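De: Sumuvel
Para: lista arrumar-a-casa
Data: 29/09/2023
Assunto: Re: Re: bisnagas de pé ou deitadas? (e o destino das caixinhas)

Boa noite, lista.

Respondo por baixo, como manda o regulamento que só eu parece ter lido.

> Continuo a achar que as bisnagas devem ficar deitadas numa gaveta.
> De pé caem, ocupam altura e dão à casa um ar de farmácia de aldeia.
> E não percebo a mania de separar as caixas de cartão do resto.
> É tudo cosmética, vai tudo para o mesmo sítio. Aliás, com 593
> mensagens nesta lista só sobre arrumação, já devíamos ter chegado
> a um acordo.
> Cesa

Não chegámos nem vamos chegar, mas fico contente por alguém andar a contar as mensagens.

Quanto às bisnagas: deitei as minhas durante anos. Numa gaveta, uma bisnaga deitada é igual a qualquer outra bisnaga deitada, e foi assim que uma manhã lavei os dentes com creme para os pés. Desde então ficam de pé, apoiadas na tampa, com a dobra para cima. O produto desce sozinho e o rótulo lê-se sem mexer em nada. Ler é um modo de dizer, no caso da azul: 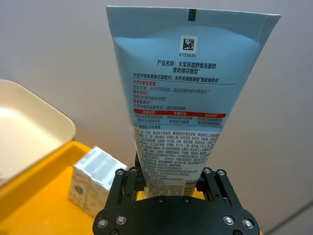
A azul-clara, vista do lado da letra miúda. Dabao, limpeza de rosto, hidratante e calmante.

Pus o tradutor do telemóvel a trabalhar e lá foi dizendo que cheira a flor de algodão, coisa suave. Tem uma linha sobre a fórmula de aminoácidos, outra sobre a vitamina B5 com um 98% pelo meio, e depois uma faixa vermelha com três promessas em branco. Daí para baixo é um bloco cinzento tão cerrado que apanhei "EDTA" e "PCA" e desisti com dignidade. Se alguém na lista lê chinês e tem boa vista, agradeço que se acuse.

Passando aos tabuleiros, que era a pergunta original antes de nos perdermos todos: uso tabuleiros de plástico, e o creme, que é o mais largo, ficou para as bisnagas. Tem o rebordo baixo, o que a Cesa vai dizer que é um defeito. Para mim é a vantagem: vê-se o que lá está. As caixas de cartão vão para um amarelo mais fundo, encostadas umas às outras.

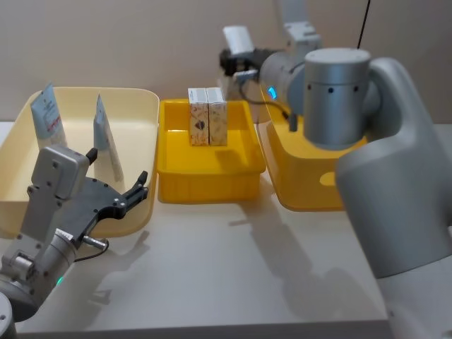 Bisnagas no creme, caixinhas no amarelo do meio.

A bisnaga branca está um bocadinho inclinada, bem sei. Antes que me escrevam 243 linhas sobre o assunto, declaro que a inclinação é tolerada pelo meu sistema. As duas caixas têm a mesma altura e passam acima do rebordo, de modo que se tiram sem meter a mão até ao cotovelo. Experimentei em tempos juntar cartão e bisnagas no mesmo tabuleiro e, à primeira tampa mal fechada, fiquei com uma caixa colada ao fundo e um perfume que durou até à Páscoa.

A quem perguntou pelos divisores da Takács: comprei, medi mal, devolvi. Os da Grillex nem cheguei a medir, que por 3,000 (a vírgula é deles, no catálogo, e continuo sem saber se são três euros ou três mil) prefiro não correr o risco.

Fica por resolver a questão das amostras, aquelas saquetas que vêm com tudo e não ficam de pé em lado nenhum. Tenho-as numa lata de bolachas, a ganhar idade. Aceito sugestões até outubro, altura em que despejo a lata e começo outra.

E por favor cortem as citações antigas antes de responder. A última mensagem trazia o fio inteiro atrás, incluindo a discussão das molas da roupa, que eu já tinha conseguido esquecer.

Sumuvel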